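Vilden Road Community Garden
Minutes of the regular members' meeting
Thursday, August 31, 2023, in the tool barn, the library having given our room to a tax seminar

Present: the chair, the secretary, the plot registrar, the compost lead, and enough members to make a quorum once the two who were watering had been called in. The meeting opened at 6:40, ten minutes late by the barn clock and on time by the chair's.

1. Minutes of the last meeting

Approved with one correction. The word "theft" in the item on zucchini is to read "misunderstanding." The member who asked for the change also asked that the request not be minuted. The secretary regrets the error.

2. Money

The balance at the end of July stood at $2,825. After the hose fittings it stands at $2,750. A member wondered how hose fittings could come to $75 and was shown the hose fittings. The wonder continued but was not put in the form of a motion.

Plot rent stays at $40 for next year. A proposal to charge extra for corner plots, which get more sun, failed. All corner plot holders attended the meeting and were unusually alert for this item.

3. Compost

The compost lead reported on the bulk delivery from Yensuk, ordered in spring and received in summer. The supplier describes it as screened. Members who have used it described it in other ways. One brought a bucket to the meeting containing what had been sifted out of a single wheelbarrow load, and it was passed along the benches. The contents included twigs, part of a plant label, and a golf ball. The golf ball was claimed as a souvenir.

The lead has telephoned Yensuk twice and been promised a call back both times. It was agreed to write a letter. There was a discussion of tone. "Disappointed" was preferred to "appalled" by a show of hands.
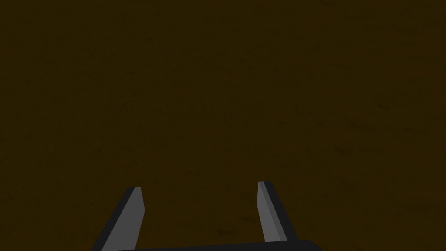
The lead then asked whether the garden would rather buy in bulk again next year or go back to making its own. Homemade compost is free and everybody likes it. It also has to be turned, and the sign-up sheet for turning has carried the same two names since it was pinned up. One of those members has moved out of state.

After some talk it was decided to do both: a half order from a different supplier, to be named in October, and two working bins by the north fence. Anyone dumping kitchen scraps should chop them first. A whole pumpkin does not count as scraps. Bread, meat and anything with a sauce on it are still not allowed, and the sign saying so will be moved to where people can read it before they tip.

4. Water

The new timer, a Fleronex, has been fitted to the east tap and works well, although it believes it is six hours later than it is. Plots on that side are therefore watered at a quarter to midnight. A member living opposite has offered feedback on this. The instruction booklet is missing. The registrar thinks it was used to line a seed tray and will look.

Until the clock is set, members are asked not to press the button marked "Manual." It starts all the lines at once, and the person pressing it is usually standing in front of one.

5. Slugs

There are still slugs. Beer traps were recommended by several members and copper tape by one, who spoke for some time. The chair ruled that how people deal with slugs on their own plots is their own affair, provided it does not involve lifting them over the path into somebody else's. Three members asked for that last part to be read back slowly.

6. Fall plant sale

To be held on the second Saturday in October, at the front gate, rain or shine. Markunex has again agreed to lend the folding tables on condition that we return the same ones. The target is 100 pots. Please label everything. Last year's bin of "mystery squash" sold out in minutes and brought in letters until Christmas.

Pricing was left to the sale team, with the instruction that mint be given away to anyone who will take it off the property.

7. Any other business

The barn door sticks. It was agreed that it sticks.

A member asked if the scarecrow could be taken down now that the crows sit on it. Deferred.

The lost property box holds one left glove, one other left glove, a pair of reading glasses, and a very good trowel that five people say is theirs. The trowel will stay with the secretary until the matter is settled. The secretary is one of the five.

The meeting closed at 8:15, when the light went. The next meeting will be in the library, if the tax seminar allows.

Vilden Road Community Garden | Contact the secretary | © 2023 | Back to top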